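Coaching Theory, Unit 9
Moving a Player or a Coach to a New Position
Handout prepared by Mwende Barasa

Please read this before the seminar in March. The reading by Kaczorowski is in the course folder, and you need only the first 19 pages of it.

1. Why we study position changes

In most team sports a player is trained for one position from an early age. In American football this is very strong. A boy who is big at fourteen becomes a lineman, and often he stays a lineman until he stops playing. But coaches do move players, and they do it more often than the public thinks. A tight end becomes a tackle. A quarterback who will not start becomes a receiver or a safety.

In this unit we look at what such a move asks from the player and from the staff. We do not discuss salary or contracts. That is in Unit 12.

2. Three kinds of move

A near move keeps the player in the same group. Left guard to right guard is the usual case. People call it easy, but the feet and the hands must be learned again in mirror form, and many players say that the first steps feel wrong for weeks.

A side move keeps the player on offense or on defense but changes the group. He must learn new names for things he already saw every day.

A far move crosses the ball. The player who learned to wait for the snap count must now react to it. Kaczorowski writes that this is the hardest habit to change, and I agree with him, although I think he gives too little attention to the older players.

3. The Kellow case

At Kellow the staff moved 2 offensive linemen to the defensive line during spring practice. Both were in their third year. One had good hands and played low. The other was heavier and slower, but he knew every blocking scheme, so he could guess the play from the stance of the man in front of him.

The staff kept a practice log. In the first part of spring the two players together had 142 repetitions in the one-on-one drill. The log gives the result of each repetition, but it does not say who the opponent was. Keep this in mind when you read the table in the course folder, because a win against a freshman is different from a win against a starter.

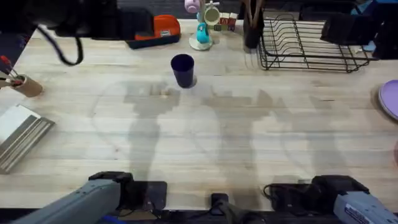 Cup on a wooden table.

The heavier player became a regular in the fall. The other one asked to go back to offense, and the head coach agreed. In the interview he said that he missed knowing the play before it started. I find this an interesting answer and we will talk about it in class.

4. What the position coach must do

He must decide early which old habits can stay. At Brirkgate the line coach tried to change everything in one week and the players became slow, as they were thinking too much. At Flasbridge they changed only the stance first, and added the hand work later.

The coach should also tell the player the reason for the move, in private, before the team hears it.

5. For the seminar

Bring one page about a position change in a sport you know. It does not need to be football. Say which kind of move it was, and what the player kept from the old position.

Those who missed Unit 8 should also read the notes on stance and balance, as I will use the same terms.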